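Utilizamos cookies para melhorar a sua experiência neste site. Ao continuar a navegar, está a aceitar a nossa política de cookies.

O clube, o teclado e a minha falta de paciência

Prometi no último post que contava como andavam as coisas no clube de robótica e depois desapareci (desculpem!). Foram os exames, foi o calor, foi a minha mãe a pintar a sala e a precisar de quem segurasse no escadote. Mas pronto, cá estou eu, com um café gelado ao lado e muita coisa para contar.

Para quem chegou agora: entrei no clube em fevereiro, meio empurrada pela Kelly Bellamy, que foi minha colega em Programação e tem aquele dom de nos inscrever em coisas enquanto ainda estamos a dizer "vou pensar nisso". O projeto deste ano chama-se Zirham e a ideia é ensinar um braço robótico a fazer tarefas de secretária. Coisas parvas, daquelas que nós fazemos sem olhar: carregar numa tecla, arrumar uma caneta, endireitar uma folha. Em vez de programarmos cada movimento, fazemos nós as tarefas com uns aparelhos na mão, gravamos tudo, e o modelo aprende com as gravações. Parece fácil, não parece? Eu também achei.

A minha tarefa é o teclado. Pedi-a eu, ainda por cima! Pensei que ia ser a mais descansada de todas, sentadinha, sem ter de andar a apanhar nada do chão. O problema é que escrever com uma vareta em cada mão é uma experiência muito humilhante. Queremos carregar no 5 e vai o 8. Queremos o Enter e apanhamos o mais. E não vale fazer batota e chegar lá com o dedo, que eu já tentei e a Kelly apagou-me a gravação inteira.

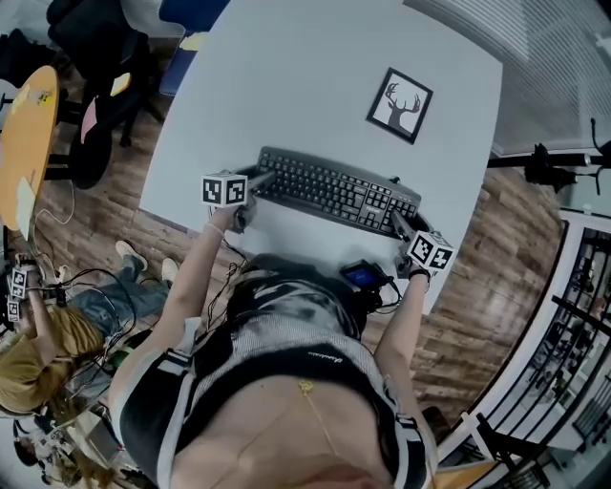
A meta que combinámos são 500 repetições por tarefa, e quando me disseram o número ri-me. À segunda tarde já não me estava a rir. O que custa mais são os pulsos, porque os aparelhos pesam um bocadinho e os cubos com os marcadores têm de ficar sempre virados para onde se vejam bem. Se eu rodo a mão como rodaria naturalmente, perde-se a posição e lá vai mais uma para o lixo. Aprendi a mexer-me como uma senhora a servir chá em casa da rainha, cotovelos quietos e tudo muito devagarinho.

E depois há os cabos. Meu Deus, os cabos. Já me levantei para ir buscar água e quase levei meia secretária atrás. Agora temos uma regra, que é avisar em voz alta antes de alguém se levantar, e parecemos uns miúdos da primária a pedir para ir à casa de banho. Funciona, vá.

A parte boa é que na semana passada passámos as 200 repetições aproveitáveis no teclado e o modelo já foi treinado uma primeira vez, só para ver. Resultado: o braço foi direitinho ao teclado numérico, parou por cima, ficou ali a tremer uns segundos e carregou na tecla errada com uma convicção enorme. Igualzinho a mim! Fiquei tão orgulhosa que gritei, e o pessoal da sala do lado veio ver se alguém se tinha magoado. À terceira tentativa acertou no 2, que era mesmo o que lhe tínhamos pedido, e houve abraços e tudo.

O encontro de clubes é na Prillgate e ainda não sabemos se levamos só o teclado ou se arriscamos também a tarefa das canetas, que está mais atrasada. Eu voto no teclado (claro que voto, são os meus pulsos que ali estão). A Kelly quer levar as duas e já fez uma folha de cálculo com turnos para toda a gente, coloridinha e assustadora. No total das tarefas todas temos 2452 gravações, contando com as que ainda falta rever, e rever é uma seca tão grande que vamos tirar à sorte quem fica com quais.

Ah, e várias pessoas perguntaram nos comentários se é preciso perceber imenso de programação para entrar num clube destes. Não é! Eu sabia fazer uns ciclos em Python e pouco mais. Metade do trabalho é gravar, dar nomes decentes aos ficheiros (nada de "teste_final_final_b", Inês, estou a falar contigo mesma) e ter paciência. Se na vossa escola houver alguma coisa parecida, apareçam numa sessão e peçam para experimentar.

Para a semana quero pôr aqui um vídeo do braço, se ele colaborar e se eu descobrir como se corta o som dos meus gritos. E se alguém conhecer bons exercícios para os pulsos, deixem nos comentários, que eu faço-os todos. Beijinhos!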